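Sorting Is Work and Should Be Planned as Work

Opinion

Most organizations that keep small parts have a written rule for buying them and a written rule for throwing them away. Few have a rule for the period in between. It is the position of this office that the sorting of small items deserves a place, a time and a standard of its own, and that a bin on a bare wooden table is a better start than most of the cabinets now being sold for the purpose.

The question came up during the review of the shared workrooms at Grundolside. The inventory there listed 986 small pieces under a single heading, "blocks and fittings, mixed." Of these, 286 could not be matched to any set. The pieces had been put away quickly, in drawers with lids, and the drawers had been labeled afterward by whoever needed the space. A label written in that way records only that a drawer was full.

Two habits cause most of the trouble. The first is the use of opaque storage during sorting. A closed gray drawer may be suitable for long-term keeping, but a person deciding where a red block belongs needs to see the other red blocks. Clear and tinted trays allow this. The color of the tray matters less than many catalogs suggest, provided that one can look through the side of it and read the contents at a glance.

The second habit is sorting into too many groups at once. The Flukance guide, which several of our member workrooms adopted last year, asks for 7 categories before a single piece has been moved. Staff at Czarnecka tried it and went back to a row on the table and a tray or two. We think they were right. A row of loose pieces is a useful thing. It keeps undecided items in view, and it can be changed without emptying anything.

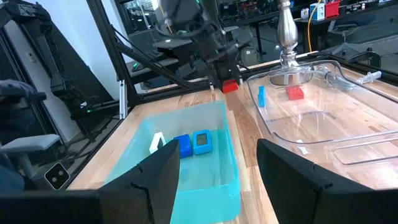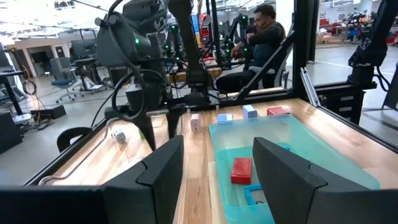
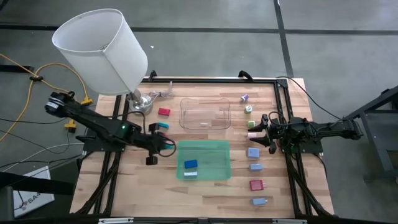

Small blocks and shallow plastic containers on the wooden sorting table.

It will be objected that open trays look untidy, and that visitors form an opinion of a room from its surfaces. The objection has some weight. A workroom is also a public face, and we do not argue for leaving a table covered from one week to the next. We do argue that a table in use should be allowed to look as if it is in use. Rooms that are cleared for appearance are often cleared into the nearest box, and the nearest box is how Grundolside arrived at its mixed heading.

A second objection concerns cost. The Umivix cabinet system has been proposed for three of our rooms, and its drawers are well made. Our reservation is about the order of events. Permanent drawers should be bought after the contents have been sorted, when their sizes and quantities are known. Buying them first obliges the staff to divide the pieces according to the furniture.

We would therefore ask that each workroom set aside one table, with a light surface against which small colored pieces can be seen, and good light over it. Shallow trays with low sides should be kept at hand. Pieces that have no group yet should stay on the table in a line until the end of the session, and then go together into one tray marked with the date. Lids should wait.

These requests will go before the November meeting as a change to the room standard. Written comments from member workrooms are welcome before then and will be attached to the proposal in full.

October 2024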